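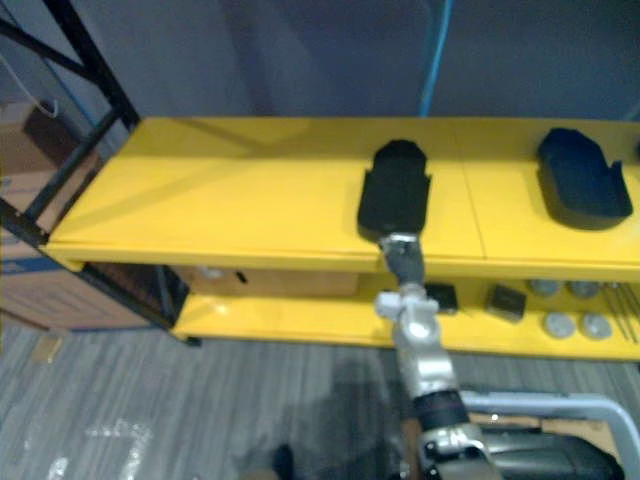 Every couple of months somebody tries to sell me on foam inserts. You know the pitch. Every part gets its own little bed, nothing moves, nothing scratches, the whole place looks like a surgeon's drawer. I've got black ones sitting on a yellow shelf right now, one long with a rounded tab at the top and one more like an open tray with curved sides, and I'm still waiting to be convinced.

2/ Some background for the new people. I pack and store trim parts in a small shop. Car stuff mostly, the shiny kind that shows every mark. I've been through three "systems" in this job and each one was going to be the last.

3/ The first was Pukden. Dividers that snapped into other dividers. Lovely on the day it was set up. By March half the dividers were in a drawer and we were using the boxes as boxes.

4/ Foam is the current religion. My problem with foam is simple: it fits one thing. Change the part by the width of a thumbnail and you own a very expensive sponge. Petronella Ntuli quoted me for 200 of them in one go. I asked what happens when the part gets revised. She said "you reorder." I bet you do.

5/ And they take up room! Foam nests badly. A shelf full of inserts is a shelf with no parts on it. You end up storing your storage.

6/ Compare with the least fashionable setup on earth, which is a plastic bin with a piece of cardboard in the bottom. 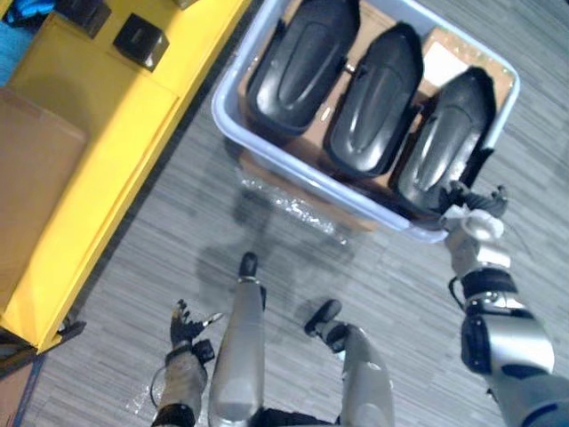 Three in a row on cardboard, blue-gray bin. Total design time: one shrug.

7/ The cardboard does one job. Glossy black plastic against a hard bin floor makes me nervous, and a flat sheet fixes most of that. When it gets dirty you cut another one.

8/ Before the foam people arrive: yes, parts can slide on cardboard. Yes, two parts side by side can touch. I lay them on a diagonal with a gap and carry the bin level. Is that a system? Thulani Fourie says it's "just being careful." Fine. Put that in a brochure.

9/ I'll give foam this much. For anything going on a truck for 70 miles of bad road, I'd want it. Walking a bin across the floor isn't that.

10/ Also not sold on labels for everything. Sibusiso Msimang wants one on every bin, every shelf, every lid. I asked who updates them. Long silence. A wrong label costs me more time than no label, I've lost whole mornings to one.

11/ Somebody asked about the yellow shelves. They're low, two levels, and you bend for the bottom one. The yellow is supposed to make dark parts easier to spot. It might. I haven't tested it and I doubt the guy at Trodell did either.

12/ Emília Matoušek asks whether I've tried the Worku mats. No. Send me one that's been used for a year and I'll look at it. I don't want the new one from the box.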